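Print this article
E-mail to a friend

Two arms, one desk: an interview with Benedek Sárközi of Herham

Benedek Sárközi does not like the word "demo." He has been selling automation equipment for most of his working life and says customers have learned to distrust it. "A demo is when the salesman picks the objects," he said when we met at the Herham office in September. "I tell people to bring what's in their own drawers."

Herham is a small company with one main product, a two-arm tabletop package called Tuvaleo. A customer gets two arms, two grippers, the controller, a license for the teaching software and 40 hours of support from a technician. The package is rented by the month or bought outright, and most customers rent first. Sárközi would not give a list price for print. He said it depends on which arms the customer wants and whether they already own a suitable table.

The buyers are mainly repair shops, small labs and companies that refurbish office equipment. These are places where the work changes from hour to hour and a fixed production line makes no sense. "They don't have 1,000 of the same part," he said. "They have a mouse, a cable, a stand, somebody's old box. Then tomorrow it's different things."

That is why Tuvaleo is taught on ordinary desk items. A new customer starts with simple jobs such as putting a long-handled tool away in a case or moving a cable to one side. Sárközi said the cable is harder than it sounds. A rigid object keeps its shape when the gripper closes on it, and a cable goes wherever it wants. He asks new customers to leave cables for the second week.

The slot jobs are popular. A handle has to reach the opening at the right angle, and if the case sits crooked on the table the arm has to deal with that. "We never square things up for it," Sárközi said. "Your staff won't square things up either."

I asked him why there are two arms when many of the tasks seem to need only one. He said that it was the question he hears most, and that he does sell a single-arm version, called Bravelia, to people who are sure. Few of them are. One arm can put something in a box well enough. Opening a lid, holding a bag or passing a part across the table takes two, and adding a second arm later means mounting and calibrating everything again.

Teaching a new task takes a person some patience. The operator guides the arms through the motion, the software stores it, and then the operator does it again with the objects moved. Herham recommends 380 repeats for anything involving a slot or a tight fit. Sárközi admitted that customers groan at the number. "They ask if they can stop at half. Sure, they can stop. Then they call me."

For a view from the other side of the invoice, I spoke by phone with Þröstur Vestergaard, who manages the workshop at Oláh, a refurbishing business that has rented a Tuvaleo since spring. He was fairly positive, with some complaints. The arms have been reliable, he said, and his staff learned the teaching software faster than he had planned for. He was less happy with the manual – "it's written for somebody who already knows" – and he thinks the cables on the arms take up more room than the brochure suggests. He had to move a shelf.

Vestergaard also said that setup took longer than promised. The technician was supposed to need one morning and was there until 4 p.m. on the following day. Herham did not charge for the extra time.

Would he rent it again? "For sorting and putting away, yes. For anything with a small screw, no. I still have people for that, and I'll keep having them."

Sárközi did not argue when I passed this on. Small screws are outside what the standard two-finger grippers can do, he said, and the sales sheet says so on page 2. A finer gripper is being tested, but he would not give a date for it.

He was more interested in talking about table coverings. Herham now ships a roll of plain brown paper with each package. It gives the objects a dull, even background, and when it gets dirty or torn the customer pulls off a new piece. Customers used to buy their own mats, some of them shiny, and the support line heard about it. The paper is the cheapest thing in the crate, he said, and he wishes they had thought of it sooner.

Rental customers can send the package back after the first month with no further payment. Oláh has signed on through the winter.

Print this article | E-mail to a friend

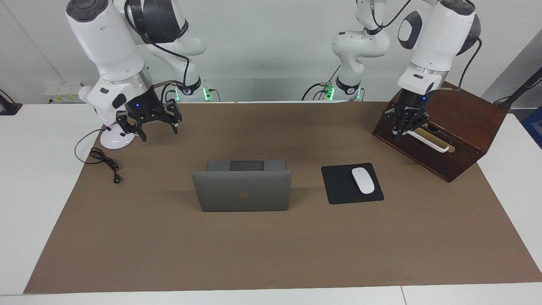 Two-arm desk work on brown paper, with the long-handled tool job at right.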